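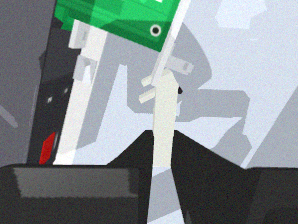 Does automating a workbench mean fewer people around it? At Quinlan it has meant the same people doing different work, and more of it before anything moves at all.

Saskia Pearce spent 16 years assembling control units by hand, and she can still tell a good seat on a connector by feel. These days she leads the Ellareck cell, a pair of robot arms on a shared table, and her first hour of the shift is spent in simulation. She loads a job, watches the arms try it, and scribbles in a notebook that has become a bit famous on the floor. "I used to fix the unit," she says. "Now I fix the way we go about it, and I love that!"
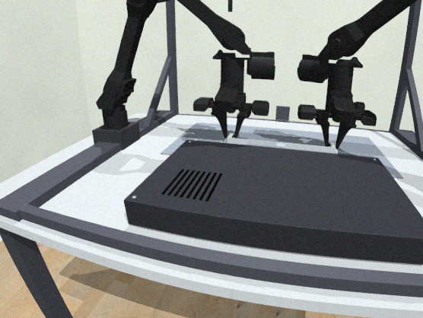

Page last changed: Monday, September 25, 2023

Two arms working over one dark case sounds simple until you try to plan it. A long, thin strip needs a grip near each end, and both grippers have to agree on where it's going. Pearce's crew argues over this stuff with real joy. Should the left arm lead? How much room does the other wrist need? Assemblers who had never touched a planning screen before April are now the ones the engineers come to with questions, and it's a pleasure to listen in.

The change hasn't been painless. Five people retrained for the cell, and one of them went back to hand assembly at Tamdale because she missed it. Pay bands took months to catch up with the new duties. But sore wrists come up a lot less at shift meetings, and a suggestion made at breakfast can be tried in simulation by lunch. 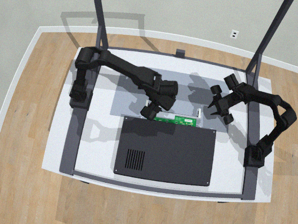 What the hands still know

Boards and connectors remain the place where experience counts most. Pearce wants every new planner to spend six weeks on the manual line first, learning how a board sits against its cover and how little force it takes to spoil one.

Contact the features desk | © 2023 Enora Magazine | Back to top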